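Sticky cabinet doors and drawers

I love this fix because it costs next to nothing! Rub a plain white candle along the wooden runners, slide the drawer in and out a few times, then rub again wherever it still drags. Old beeswax stubs work too (and smell wonderful). 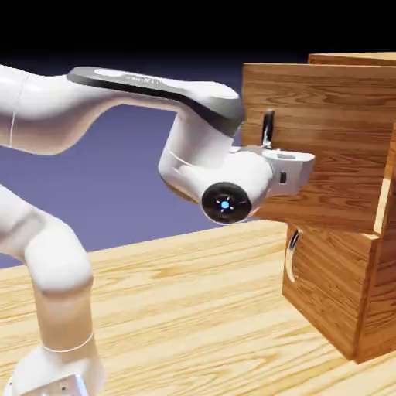
For a door that rubs, tighten the hinge screws first. If a screw just spins, pack the hole with 2 toothpicks and a dab of wood glue, snap them off flush and leave it overnight. Solid as new!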